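Home | Docs | Packing Lists | Downloads | Changelog | About

# relus-bag-notes

Packing lists and zipper notes for school and day bags, kept in Markdown and a couple of CSV files. I started this in December as one messy text file called bag.txt and it got away from me, so now it's a proper repo with folders and everything!

Last updated Wednesday, February 27, 2019.

## What's in here

- `lists/` has the packing lists, one per kind of day (school, library, overnight, rain)
- `pockets.csv` is the pocket map: which thing goes in which compartment
- `zippers.csv` is the zipper log, my favorite part, more on that below
- `print/` has the same lists laid out to print small enough to tape inside a closet door

There are 22 lists right now. Seven of them are the ones I really use, and the rest are variations (the overnight list with a laptop, the overnight list without, you get the idea). If you only grab one file, grab `lists/school-plain.md`. It's short and it covers most days.

## Why bother

I kept losing things inside my own bag. They were in there the whole time, of course, just in a different compartment from the one I'd have sworn to. A backpack with several zippers running close together is great until you're standing at a bus stop opening the wrong one over and over with your gloves on. So I wrote down what lives where, and I made myself stick to it for a while, and then I couldn't stop writing things down.

The rule I ended up with is that the big compartment is for flat things and the rounded one is for lumpy things. Books, folders, a tablet if you carry one: flat. Chargers, snacks, a hat, the umbrella: lumpy. Anything I'd be upset to lose goes as far from the front as I can get it. 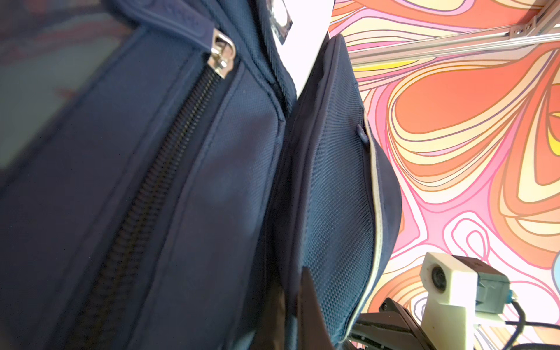 The pull tab matters more than you'd think. A metal slider with a rounded tab is easy to find by feel, and if there's a fabric pull on it too, so much the better, you can grab that with cold fingers. I've added a column for this in `zippers.csv` called `pull`, with the values `metal`, `fabric`, `cord`, `both` and `none`. "None" means the tab snapped off and you're working it with a paper clip. I have lived with a "none" for longer than I'd like to admit.

Also in that file: `direction` (which way it opens), `snag` (yes, no, sometimes) and `notes`, where I ramble. Please ramble in yours too, it's the column people write to me about.

## The pocket map

`pockets.csv` has 16 rows. Each row is one item and one place, like this:

 item,place,swap
 folder,main,no
 pencil case,main,yes
 charger,front,yes
 bus pass,inner,no

The `swap` column says whether it's OK for the thing to wander. A pencil case can go anywhere and life goes on. The bus pass can't! If you have a bag with fewer compartments, just rename the places and delete what you don't need. Nothing reads the file except you (and the print script, which only cares that the three column names stay put).

I use plain words for places. An earlier version had codes like M1 and F2, copied from the way the Birhane hiking lists do it, and I could never remember them without looking them up, so out they went.

## Dark bags

Most of the notes are about navy and black bags, and this is the part I'd read first if you've just gotten one. Dark fabric with dark zippers on it looks lovely and tells you nothing at a glance.
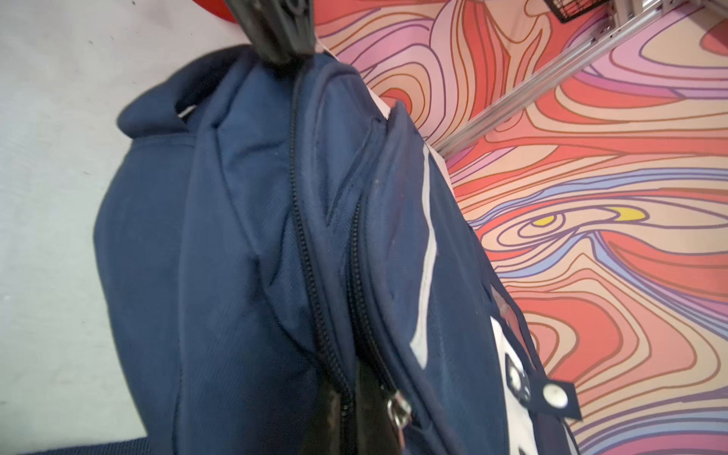 Photo: Relus bag notes, free to reuse with credit

When two zippers run side by side with a narrow strip of fabric between them, pick one and mark it. A loop of bright thread through the pull is enough. I tried tape first and it left goo. I tried a key ring next and it clinked all through a quiet movie. Thread is silent and you can cut it off when you change your mind.

Dust shows up on navy like you wouldn't believe, too. I go over mine with a damp cloth, wiping along the seams, and leave it open on a table to air out. For the zipper teeth I use a dry toothbrush. I don't put bags in the washing machine anymore, after what happened to my old Clernerley (the padding bunched up in one corner and never came back).

The carry loop is where I check for wear. Pinch it where it joins the bag and give it a wiggle. If the stitching moves, sew it now while it's a small job.

## How to use the lists

1. Copy the list you want out of `lists/`.
2. Cross off whatever doesn't apply.
3. Pack the flat stuff first, standing up against the back.
4. Lumpy stuff next, heaviest at the bottom.
5. Close every zipper all the way. Every one!

The print version fits 3 lists on a page. It's set up for letter paper, and A4 mostly works but the bottom line can fall off.

## Things I know are wrong

- The rain list says "umbrella" twice. One was supposed to be "jacket" and I keep forgetting to fix it.
- `zippers.csv` mixes up left and right in places. I was holding the bag upside down for part of that evening.
- The Faston daypack rows have no pocket sizes. I gave that bag away before I measured it.
- The overnight list is too long. I know. I do use the second pair of socks, though.

## Adding your own

Send a pull request or open an issue, either is fine. New lists go in `lists/` with a lowercase name and hyphens. Keep the items to a few words each so they still fit when printed. If you're adding zipper rows, hold the bag with the straps against you and go left to right, and please say so in the notes if you did it some other way.

## License

The lists are CC0, do what you like with them. The print script is MIT.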